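Section 8: Sealing Your Stone Counter with the Reltdale Kit

You have your counter in, the installers have gone home, and now there's this box on the floor with a bottle and a stack of cloths in it. Please don't worry. Sealing stone sounds like a job for someone with a van and a uniform, but it really is mostly wiping, and if you can wax a car or oil a cutting board you already know how it goes. Set aside a quiet afternoon, put some music on, and keep the rest of the household out of the kitchen if you can manage it.

These instructions cover marble and limestone with a polished or honed finish. If your counter is from the Finden range of quartz composites, skip this section altogether. Composite doesn't drink in the sealer, and you would only spend your evening rubbing off a sticky film.

What is in the box

One bottle of Reltdale sealer
Two applicator pads
A pack of white cotton cloths
A small bottle of Tavares stone soap
One pair of gloves

The bottle covers over 40 square feet, so an ordinary kitchen will leave you with some to spare. Put the cap on tight and keep it somewhere cool for next time.

First, the water test

1. Pick a spot near the sink and another one out in the middle of the counter.
2. Put a spoonful of plain water on each and leave it for 20 minutes. This is a good moment for coffee, as long as the cup stays off the stone!
3. Wipe up the water and look at the counter from a low angle, with the light behind it.
4. If the spots have gone darker, the stone is ready for sealer. If there's no change at all, your counter may have been sealed at the shop, and you can put the kit away and test again in a few months.

Note: on a dark stone the change can be hard to see, even in good daylight. Try a flashlight held flat to the surface, or press a dry paper towel on the spot and see what it picks up.

Getting the counter ready

1. Clear everything off. Yes, the toaster too, and the fruit bowl, and that pile of mail.
2. Mix a capful of Tavares soap into a bowl of warm water and wash the whole counter with a soft cloth. Go with the length of the counter and rinse your cloth often.
3. Rinse with clean water and dry the counter with a towel.
4. Look for old drips along the back edge and around the faucet. A plastic scraper held nearly flat will lift most of them.
5. Leave the stone to dry overnight.
6. Run painter's tape along the bottom of any wallpaper, painted wall or metal trim that meets the stone. Sealer wipes off metal easily enough while it's wet, but it will leave a mark on paper that you'll be looking at for years.

Caution: never use vinegar, lemon or bathroom cleaner on marble, before sealing or after. Acid dulls the polish, and sealer can't bring it back.

Applying the sealer

1. Open a window and put on the gloves.
2. Shake the bottle gently. Pour a puddle the size of a cookie onto the counter, and spread it with an applicator pad in slow, overlapping circles until the stone looks evenly wet.
3. Work in patches no wider than your arm can comfortably reach. If you find yourself leaning, the patch is too big.
4. Let the sealer stand for 8 minutes. Add a little more wherever the stone has soaked it up and gone dull.
5. Wipe off everything that's left with a dry white cloth, then go over the patch again with a fresh one. People tend to be shy about this step. Be generous with the cloths and keep going until the surface feels smooth and no longer drags.
6. Move on to the next patch, overlapping the last one by a hand's width.
7. When the whole counter is done, wait 2 hours and repeat with the second pad.
8. Peel off the tape slowly, pulling it back on itself.

Caution: lay used cloths out flat outdoors until they are completely dry before you throw them away. Don't leave them balled up in a trash can.

If you see a haze

Haze is just sealer that stayed on top and dried there. Dampen a cloth with a few drops of fresh sealer, rub the hazy patch until it softens, and buff it dry right away. A stubborn patch may want a second round. Please leave the scouring pads in the drawer.

Living with it

Keep the counter dry until the next morning, and go easy on it for the first few days. After that, use it! Sealer buys you time with a spill, and it isn't a coat of armor, so wine, juice and coffee should still be wiped up when you notice them. Trays and coasters are a great help under anything that sweats or drips. Plastic drinkware is kind to a polished top, though grit caught under a cup can scratch just as well as grit under a pan, so give the counter a quick wipe before you set things out.

Wash with the Tavares soap once a week, or whenever you feel like it, and repeat the water test every spring. Veined stones sometimes take the sealer unevenly, with the pale veins staying dry a bit longer than the ground color - quite normal, and it evens out with the second coat.

Dark brown marble, with drinkware 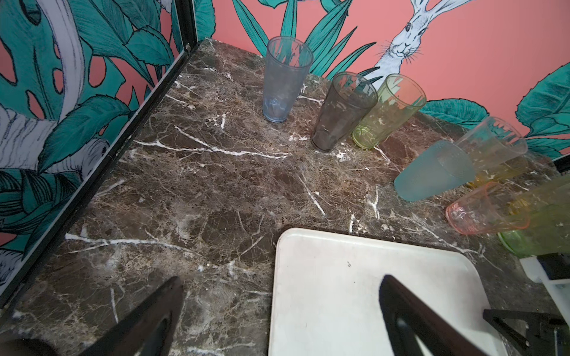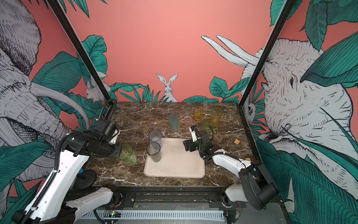
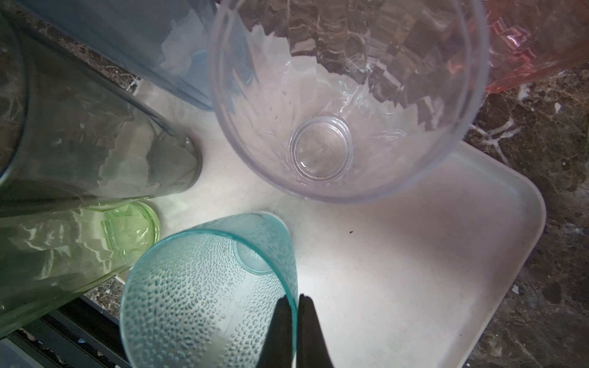
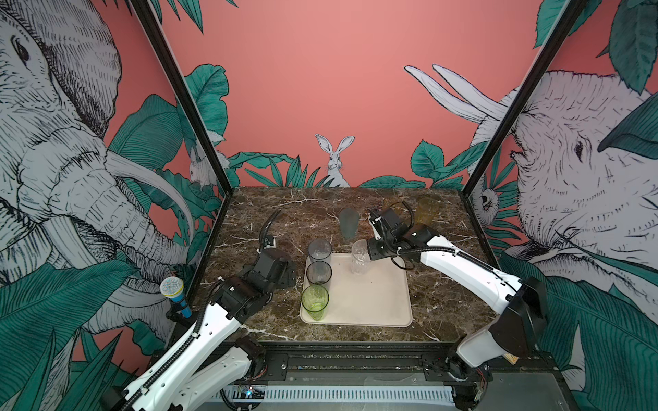

An owner in Omutthorpe wrote to us in April to say that the second coat had made all the difference on her brown marble, but that she wished we had been firmer about the wiping. She had stopped after one cloth, gone to bed pleased with herself, and found a cloudy stripe by the sink in the morning. The few drops of fresh sealer took it off, she said, although her arm was sore by lunch, and next year she plans to buy an extra pack of cloths before she opens the bottle.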